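Ticket 853 – Plateau de jeu qui bascule sur la table perforée
Demandeur : Nélida Lucero
Produit : plateau Gisar, blocs de tri Fanthorpe
Ouvert le 24 juin 2024
État : en attente du client

Message du demandeur
Bonjour. Je vous écris au sujet du plateau en bois que nous avons reçu pour l'atelier des petits. Nous le posons à plat sur une table bleue perforée. Quand un enfant appuie sur un coin, le plateau bascule un peu et les blocs tombent. Ce sont surtout les étoiles qui tombent. J'ai essayé de tourner le plateau d'un demi-tour, le résultat est le même. Je vous prie de m'excuser si mon français n'est pas toujours correct.

Réponse du support Drurnex
Bonjour Madame, merci pour votre message. Pouvez-vous vérifier trois points :
1. Le plateau bascule-t-il aussi sur un sol plat, par exemple du carrelage ?
2. Y a-t-il des restes de colle ou d'étiquette sous le plateau ?
3. Les blocs tiennent-ils debout seuls quand personne ne touche le plateau ?

Message du demandeur
J'ai fait les essais dans l'ordre.
Point 1 : sur le carrelage du couloir, le plateau ne bouge pas du tout.
Point 2 : il y avait un morceau d'étiquette près d'un coin. Je l'ai enlevé avec de l'eau tiède et j'ai bien séché le bois. Sur la table, le mouvement est devenu plus petit, mais il existe encore.
Point 3 : oui, ils tiennent debout.
J'ai aussi passé la main sur la table. Je sens un bord relevé autour de quelques trous, du côté de la fenêtre. La table est de la marque Ebihara, donc je comprends que ce n'est pas votre responsabilité.

Réponse du support Drurnex
Votre observation est très utile. Déplacez le plateau pour laisser une marge de table libre sur les quatre côtés, loin des trous relevés. Ensuite, mettez les blocs en ligne du côté gauche et dites-nous si cela change quelque chose.

Message du demandeur
Voilà, j'ai déplacé le plateau et j'ai remis cinq blocs en ligne. Le cylindre vert et l'étoile verte sont presque collés, je peux les écarter si c'est nécessaire pour vous.
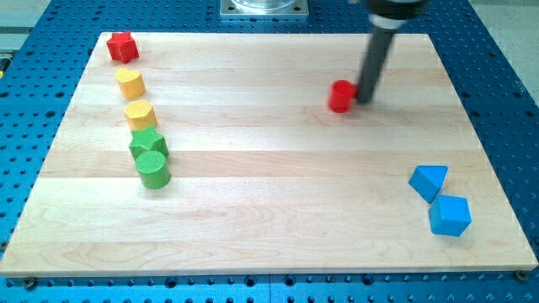 Pièce jointe 1 : plateau sur la table bleue, blocs alignés à gauche.

Réponse du support Drurnex
Merci, la position nous convient et vous pouvez laisser les blocs ainsi. Appuyez maintenant sur chaque coin, l'un après l'autre, et notez lequel descend. Si le mouvement continue, nous vous enverrons en juillet un jeu de patins fins en feutre, sans frais. Le ticket reste ouvert jusqu'à votre retour.

Support Drurnex – Nous contacter – Mentions légales – Tous droits réservés – Haut de page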